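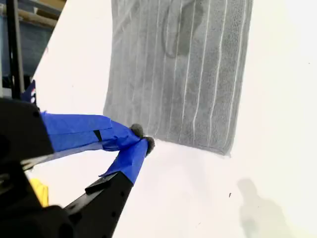 Llevo desde mayo con la tarea de doblar telas a dos brazos y ya tengo resultados que merece la pena anotar. En la entrada anterior conté que la política entrenada por imitación fallaba casi siempre en el mismo sitio: el agarre de la esquina. Una vez agarrada, el resto del pliegue salía razonablemente bien. El problema estaba en los dos últimos centímetros antes de cerrar los dedos.

El método que he probado viene de una idea de Serpil Oral, que trabaja en Değirmenci con cables y no con telas. Consiste en separar la política en dos etapas. La primera lleva las pinzas a una postura previa, cerca de la tela pero sin tocarla. La segunda arranca desde ahí y solo ve un recorte de la imagen centrado en la esquina. Cada etapa se entrena por su lado con las mismas demostraciones, cortadas en el momento en que la pinza se detiene antes de bajar.

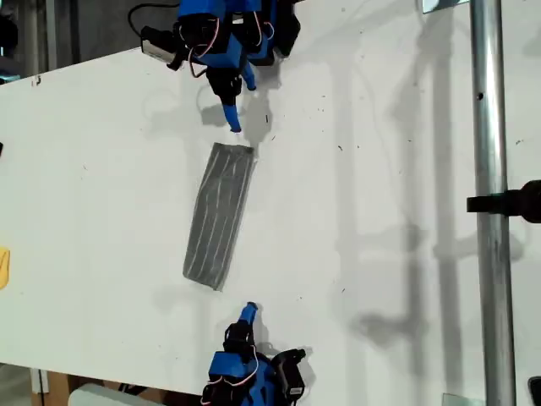

La postura previa es lo que más tiempo me ha costado definir. Al principio la fijé como una distancia constante a la esquina más cercana, y con la tela alineada con la mesa funcionaba. Con la tela girada, las dos pinzas acababan compitiendo por el mismo lado. Ahora la calculo sobre los extremos opuestos de la tela: una pinza entra por arriba, la otra por abajo, y la tela queda en diagonal entre las dos puntas azules. Las rayas blancas ayudan bastante, porque recorren la pieza a lo largo y dan la orientación aunque el borde esté deshilachado. Con una tela lisa habría que fiarse solo del contorno, y eso todavía no lo he probado en serio.

Los datos: 919 demostraciones teleoperadas, de las que descarté las que tenían una pausa larga a mitad del agarre. Entrené las dos etapas durante 3000 iteraciones cada una. Probé a seguir entrenando la segunda y empeoraba, supongo que por sobreajuste al recorte. La evaluación fueron 217 intentos con la tela colocada a mano en posiciones variadas, sin repetir las del entrenamiento.

Los fallos de agarre bajaron a menos de la mitad respecto a la política de una sola etapa. Quedan dos tipos de error. Uno es el pellizco vacío, cuando los dedos cierran por encima del tejido. El otro es el agarre doble, cuando cogen también el pliegue de al lado. El segundo aparece sobre todo si la esquina está algo recogida, y el recorte no lo resuelve porque desde la cámara superior las dos capas se confunden.

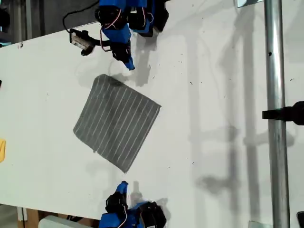 Tela girada sobre la mesa, con una pinza a cada lado.

También probé a cambiar el tamaño del recorte. Con uno muy cerrado la política pierde la esquina en cuanto la primera etapa se desvía un poco. Con uno muy abierto se comporta como la versión antigua. Me he quedado con un valor intermedio que elegí a ojo, y debería hacer el barrido completo antes de sacar conclusiones.

Las sombras son otro asunto pendiente. Con luz lateral, la sombra de la pinza puede caer encima del borde de la tela, y ahí la segunda etapa duda y se queda oscilando. Aumentar los datos con cambios de brillo no lo arregló. Lo siguiente será grabar demostraciones con la lámpara en otra posición y ver si basta con eso.

Dejo el código de corte de demostraciones para la próxima entrada, cuando lo tenga limpio.

Entradas recientes
Calibrar dos brazos con un solo patrón
Por qué dejé de usar el simulador de Brarach para telas
Notas sobre el controlador de Rivley
Doblar telas por imitación: primeros fallos
Apuntes de la visita a Villcombe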